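Call for Participants: Kivside Walking and Shade Survey

Kivside invites residents and regular visitors to take part in a study of how people use neighborhood streets on foot. The survey looks at sidewalks, curbs, gutters, road surfaces and shade, and its findings will be used to prepare recommendations for street repair and tree planting. A total of 59 places are available.

What participants will do

Each participant is assigned one walking route and completes it 8 times during the survey period. A route takes no more than 20 minutes at an ordinary pace. Participants fill in a short form after each walk, noting where they left the sidewalk, where they crossed, and which parts of the route were in shade. Worn or repaired pavement should be marked on the route map provided.

Half of the walks must be completed before 10 a.m. and half between noon and 3 p.m. Walks missed on account of heavy rain may be made up at any point before the end of December.

Who may apply

Applicants must be 18 or older and able to walk the assigned route without assistance, or with a mobility aid or companion of their choice. Wheelchair users and people who walk with strollers are strongly encouraged to apply. No previous survey experience is required. Employees of Kivside and members of their households are not eligible.

Training and materials

All participants attend one training session at the Inthanon Room, where route maps, forms and a reflective vest are issued. The session covers the survey terms, the rating scale for road surfaces, and safe conduct near traffic. Participants must not step into the road to inspect a defect. Surface conditions are to be recorded from the sidewalk.

Routes include residential streets with a raised sidewalk and curb, where deep shade and full sun may fall within the same block. 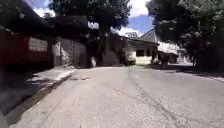 Payment

Participants who complete all assigned walks and return their forms receive a single payment of $100. Partial payment is not available. Vests must be returned with the final form.

How to apply

Application forms may be collected from the Kivside front desk between 9 a.m. and 4 p.m. Completed forms should be returned to the same desk by the end of September. Applicants will be notified of the outcome by mail.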